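Evening and weekend hosts wanted for the Restholm reading rooms

Posted in June by Odette Gaillard

Restholm is a members' library and reading house on the second and third floors of the old Lukby building. We have 282 members, most of them local, and we open from 9 in the morning until late. We are looking for two part-time hosts to cover evenings and weekends from the start of autumn. One of the posts is new. The other replaces a colleague who is moving away.

What the job is

The host is the person in charge of the house while the office is closed. You open up or lock up, sit at the front desk, issue and take back books, answer the telephone and help members find what they want. On most evenings there is also a group using one of the rooms: a language circle, a local history talk, a reading group. You set out the chairs, let people in and put the room back afterwards.

A fair amount of the work is tidying. Returned books go back on the shelves the same evening, newspapers are changed over, cups are washed. We have a cleaner in the mornings, so you would not be asked to clean floors or toilets, but you would be expected to deal with a spilt coffee.

There are quiet stretches, mostly after 8 pm. You are welcome to read at the desk then, provided you can be seen and spoken to. We would also like each host to take on one small continuing task that suits them. At present these include mending paperbacks, keeping the map drawers in order and typing up the old card index, which has got as far as the letter M.

Hours and pay

Each post is for 9 hours a week on average, worked as two evening shifts or one evening and one weekend day. Evening shifts run from 5.30 pm to 10 pm. The rota is made up six weeks ahead and swaps between hosts are fine as long as Inès knows. We close for two weeks in winter, and this is paid.

Pay is at the same hourly rate as our daytime assistants and is reviewed each spring. The rate will be sent with the application form. Shifts ending after 9.30 pm carry a small late supplement. You would have free membership of the library for as long as you work here, and up to 35 books on loan at a time.

Who we are looking for

You do not need a library qualification. The catalogue system takes a couple of shifts to learn and we will sit with you while you do it. We do need someone who is on time, who can be left in charge of a building and who is comfortable asking a member to take a phone call outside. Our members range from students to people in their nineties, and a few like to talk. Patience helps.

You should be able to manage two flights of stairs several times in an evening. There is a lift, but it is slow and members with heavy bags or sticks have first call on it. If this would be a difficulty, please still get in touch - one of the two posts could be based mainly at the front desk.

A second language would be useful, particularly French or Spanish, for the Cárdenas collection. This is a bequest of 62 boxes of novels, letters and theatre programmes that we are still sorting. First aid training is also useful, and we will pay for the course if you have not done it.

The rooms

There are three public rooms. The front room has the desk, the newspapers and the new books. The long room is for silent study. The back room is for groups and for members who want to sit in comfort, and food is allowed there until 9 pm. Hosts have the use of a small kitchen and a locker. 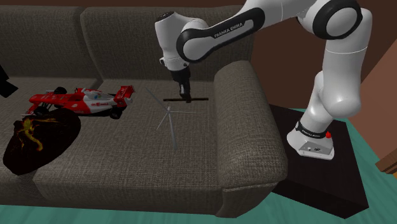 Fabric sofa with back cushions and rounded armrest.

How to apply

Please ask for a form at the desk or write to Inès Perrin at the Restholm office. Return it with a letter of no more than one page telling us which evenings you could work and why the job would suit you. We do not need a CV, but you may send one. Give the name of one person who has worked with you, paid or unpaid, and tell us whether we may contact them before we meet.

We will see people in the first half of the following month, in the early evening, so that you can look round while the house is open. The meeting lasts half an hour and is with Inès and me. Everyone who applies will get a reply, including those we are not able to see.

If you would like to ask something first, telephone after 2 pm and ask for either of us.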